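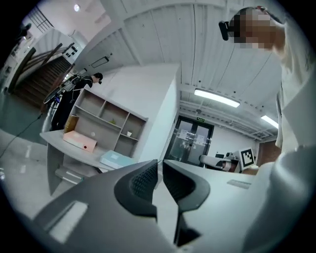

Quick one today, I have 33 tabs open and a dinner to get to.

So. The desk downstairs at the workshop. I finally started on it and I've got opinions already. It's a white desk, which means every single thing left on it shows, and things get left on it constantly. The pink box is still there. The light blue thing next to it too. And a little white ball behind the box — no idea, not mine, it stays until someone claims it.

My rule this time: nothing goes in a drawer until the open shelves are sorted. Last August I did it the other way round and the gray drawers just became a second desk, only darker. Took me 2 evenings to dig out the Gruklow receipts. Never again.

The shelves are the good part. Open cubbies, so you cant hide anything. One has something small and green in it, one lower down has a small white cup, and I want to keep it close to that. One kind of thing per cubby. Paper in one, tape and scissors in another, cables somewhere low. I looked at the Brolar inserts, the fabric ones, but up to 5 of them would fit and then you're back to not seeing whats in there.

The tall brown container at the end of the desk can stay. Good for rolled paper. Maybe the long rulers.

Lights are fine, plenty bright with the tubes on. The stairs I'm leaving alone except that things keep getting parked on the bottom step "for later". Including by me. Including this morning.

Still to do:
labels (the Tikmont ones peel, try something else)
wipe down the desk properly
find a lid for the tape box
order 613 from the Leite catalog, the flat tray, if they still have it in gray

Ok got to run. More when the drawers are done, probaly next week.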